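Kapitel 4
Das Tablett im Service: Tragen, Absetzen, Abräumen

4.1 Einführung

In der Gemeinschaftsverpflegung gehört das Tablett zu den am häufigsten benutzten Arbeitsmitteln. Es verbindet Ausgabe, Speiseraum und Spülküche und bestimmt damit, wie viele Wege das Personal zurücklegt und wie viel Platz ein Gast am Tisch beansprucht. Gleichwohl wird seine Auswahl in vielen Betrieben dem Einkauf überlassen, ohne dass Service und Spülküche gehört werden.

Das vorliegende Kapitel behandelt die Grundformen des Tabletts, die Regeln des Beladens sowie den Rücklauf. Die Grundlagen der Geschirrkunde aus Kapitel 3 werden vorausgesetzt.

4.2 Grundformen

Man unterscheidet runde, ovale und rechteckige Tabletts. Runde Tabletts werden überwiegend im Getränkeservice auf der Hand getragen. Rechteckige Tabletts haben sich in Kantinen, Kliniken und Schulen durchgesetzt, da sie sich in Wagen einschieben und auf Ausgabebahnen führen lassen. Der erhöhte Rand hält verschüttete Flüssigkeit zurück und verhindert das Abrutschen des Geschirrs; abgerundete Ecken erleichtern die Reinigung.
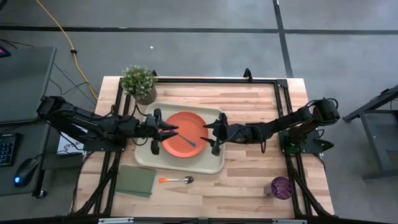 Abb. 4.1: Rechteckiges Tablett mit abgerundeten Ecken und erhöhtem Rand

Sutcliffe und Dunstan schlagen in ihrem Lehrgang für das Haus Eltham vor, die Tablettgröße nach dem größten regelmäßig verwendeten Teller zu bemessen. Dieser Vorschlag hat sich bewährt -- allerdings nur dort, wo das Geschirr einheitlich ist.

4.3 Beladen

Schwere Teile werden nahe an den Körper der tragenden Person gestellt, leichte nach außen. Hohe Gefäße stehen nie am Rand. Der Hauptteller erhält seinen Platz zuerst; Beilagenschalen und Besteck werden danach ergänzt. Bei flachen Tellern ist darauf zu achten, dass sie vollständig auf der Tablettfläche aufliegen und nicht auf dem Rand kippen. 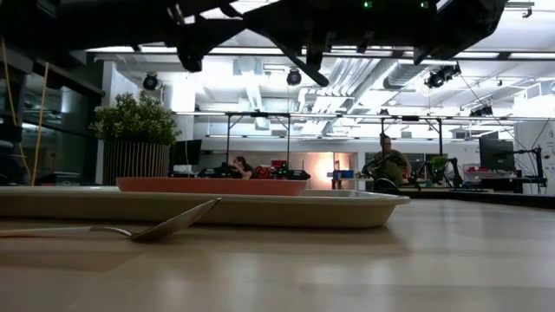 Abb. 4.2: Flacher Teller auf einem Tablett mit niedrigem Rand, Seitenansicht

Farbiges Geschirr kann die Zuordnung von Kostformen unterstützen. Im Betrieb Doolan werden 50 Plätze mit zwei Geschirrfarben bedient, wobei die zweite Farbe der Schonkost vorbehalten ist. Entscheidend ist, dass die Zuordnung schriftlich festgelegt und an der Ausgabe ausgehängt wird.

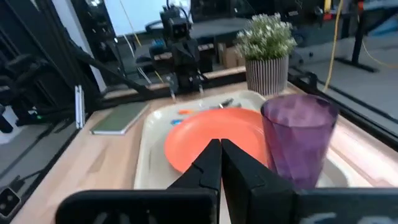

Abb. 4.3: Farbiges Geschirr: Teller in Orange, Becher in Violett

4.4 Rücklauf

Beim Abräumen gilt die umgekehrte Reihenfolge. Besteck und Becher werden zuerst entnommen, Speisereste sodann vom Teller entfernt. Leere Tabletts werden erst nach der Reinigung und vollständigen Trocknung gestapelt. Die hygienischen Anforderungen an den Rücklauf werden in Abschnitt 4.5 im Einzelnen dargestellt.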